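# The Sorting Bench, Before It Gets to Us

Ristundale is the name of our sorting project at Wirnbridge, and it's the thing I've been talking about at lunch since May, so my coworkers will be relieved that I finally have a page to put it on. We're a small repair and reuse shop in Plernport. People bring in boxes of household odds and ends, and for as long as I've worked here the last two hours of every shift have gone to the same job: standing at a bench and putting little things into divided trays. Dead batteries, washers, dice, the screws from a shelf somebody took apart years ago.

We're getting a robot arm for part of that. It's still all on the computer at this stage, a simulated bench with a simulated arm, and I love it! You can try something silly at nine in the morning, find out it was silly by ten past, and no tray has hit the floor. The people who do the sorting by hand have been in on it from the first week, and most of the good ideas are theirs. The block letters on the tray, for one. Our old labels were handwritten and you had to know whose handwriting it was.

## Batteries in the middle

Fingers down in the center compartment, with NUTS+BOLTS on one side and GAMES on the other.

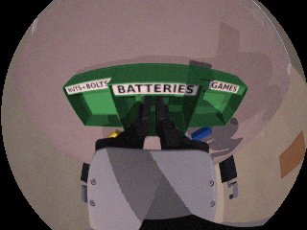

Batteries were the first thing everybody wanted off their hands. They leak, they roll, and if one goes in with the metal parts then somebody has to go back through the whole tray with gloves on. When we asked the Friday crew what they'd give up first, the answer came back before I'd finished the question.

What they didn't want to give up surprised me more. Games! I'd figured that loose game pieces would be the most boring category in the building (a pawn is a pawn), but there's a real pleasure in matching a stray piece to the box it came out of, and the folks who are good at it are very good at it. So the plan now is that the arm drops anything game-like into its compartment and a person takes it from there, sitting down, with the box shelf within reach. That's a change we could have made without any robot at all. It took planning for one to get us to look at how the bench was laid out.

The shift plan changes too, and this is where I'd ask other shops to pay attention. Right now the 16 of us rotate through sorting whether we like it or not. Once the arm comes, the rotation goes away and there will be a bench lead for each shift, someone who knows how to stop the arm, clear a jam, and decide what happens to the stuff it can't place. It's a new job with its own training, and it gets its own line on the pay sheet. We argued that last bit through two long meetings and I'm very glad we did.

Herath, the company helping us with the simulator, set us up so that anyone can load the bench and move the tray. My favorite afternoon so far was watching people who had never touched the program drag the tray all over the table and rerun the same reach. Our tallest sorter and our shortest sorter wanted it in completely different spots, and each of them was right, for a person. The arm doesn't care as long as it can get there, so people get first pick of the height and the arm's pedestal gets fitted in around them.

## The long way around the table

Arm on its green pedestal at the back, tray up near the front edge, and a few small things still out on the tabletop.
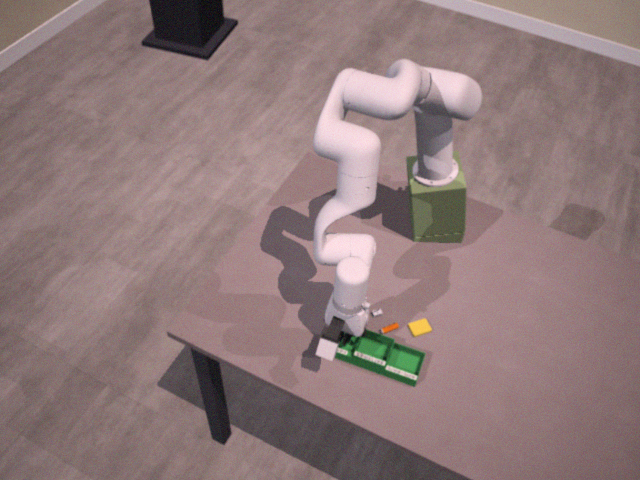 Wiesława Dudek asked me to put her view on the page as well, and it's a fair one. She says she's all for handing over the batteries, but that two hours at the bench is also when people talk, and that she learned most of what she knows about small repairs from whoever happened to be standing next to her. If the arm takes the work and everyone scatters to separate corners, she says, new people will learn slower and we won't notice until a year has gone by. She'd like the game pieces and the odd leftovers done at one shared table, with at least two people on it at all times.

I think she's right, and the shared table is in the plan now. It'll go by the window, where the old label printer is. New hires will spend their first weeks there before they learn anything about the arm, partly for the company and partly so they know what a stripped bolt feels like in the hand before they have to decide what to do with one the machine has passed over.

There's plenty still open. We haven't settled who gets called when the arm stops in the last half hour of a shift, and there's a lively disagreement about whether rubber bands deserve a compartment. (They do.) We've also set aside 100 mixed trays from the real bench, put together by the sorters themselves with every mean trick they could think of, for the day the hardware shows up. I've seen a couple of them and I can't wait.

If you work at Wirnbridge and want a turn moving the tray around, the simulator is on the computer by the back stairs, and it's free most mornings until eleven.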